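Rellska Protein-G-Magnetpartikel, Suspension
Artikel-Nr. 803
Vertrieb: Okoth Laborbedarf

Zur Anreicherung von IgG aus Serum, Aszites und Zellkulturüberstand. Partikel mit kovalent gebundenem rekombinantem Protein G, geliefert in Puffer mit 20 % Ethanol.

Vorab, weil wir oft danach gefragt werden: Der Hersteller wirbt mit "nahezu vollständiger Rückgewinnung in einem Schritt". Diese Formulierung übernehmen wir nicht. Aus verdünntem Hybridomüberstand bindet das Material ordentlich, aus unverdünntem Serum deutlich schlechter, als es der Prospekt erwarten lässt. Wer Serum einsetzt, sollte mindestens 1:5 verdünnen und den Durchlauf aufheben, bis das Gel gelaufen ist.

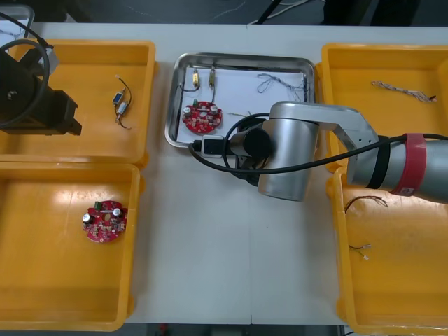 Auch die Angabe "wiederverwendbar" sehen wir mit Vorsicht. Laut Datenblatt sind 6 Zyklen möglich. Welche Proben dafür verwendet wurden, steht dort nicht, und auf unsere Nachfrage vom Februar kam nur derselbe Prospekt noch einmal. Für präparative Arbeiten mit immer demselben Antikörper mag das angehen. Bei wechselnden Proben raten wir davon ab - Verschleppungen sieht man im Blot meist erst, wenn die Fraktionen schon vereinigt sind.

Technische Angaben (Herstellerangaben)
Partikelgröße: einige 300 nm, Verteilung nicht angegeben
Ligand: Protein G, rekombinant, ohne Albuminbindestelle
Bindung: Maus IgG1, IgG2a, IgG2b, IgG3; Kaninchen IgG; Ziege IgG
Nicht geeignet für: IgM, IgY
Elution: 0,1 M Glycin, pH 2,7, sofort neutralisieren
Lagerung: 2 bis 8 °C, nicht einfrieren
Packungsgröße: 1000 µl
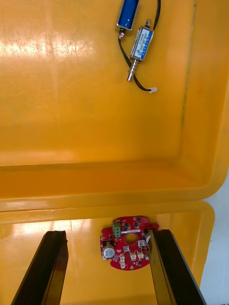 Gelber Kunststoffbehälter, aufgeklappt; im Deckel zwei Elektromagnete

Zur Handhabung
Vor der Entnahme gründlich aufschütteln, nicht vortexen. Die Partikel setzen sich schnell ab, und wer aus dem oberen Drittel pipettiert, misst hauptsächlich Puffer. DTT und Mercaptoethanol gehören nicht in den Bindepuffer.

Was ist mit der Alternative von Kavon?
Teurer, dafür liegt jeder Charge ein eigenes Bindungsprotokoll bei. Ob das den Aufpreis wert ist, hängt davon ab, wie genau Sie Ihre Ausbeuten belegen müssen. Das häufig genannte Drodoto-Gel ist ein Agarosematerial für Säulen und mit diesem Artikel nicht vergleichbar, auch wenn beide in manchen Listen unter derselben Rubrik stehen.

Testmengen geben wir auf Anfrage ab. Bitte nennen Sie Spezies, Subklasse und Ausgangsmaterial, sonst können wir wenig Sinnvolles dazu sagen.

Fachliche Rückfragen: Peninah Chege, Anwendungsberatung
Stand der Angaben: 29. Juni
Nur für Forschungszwecke, nicht für die Diagnostik.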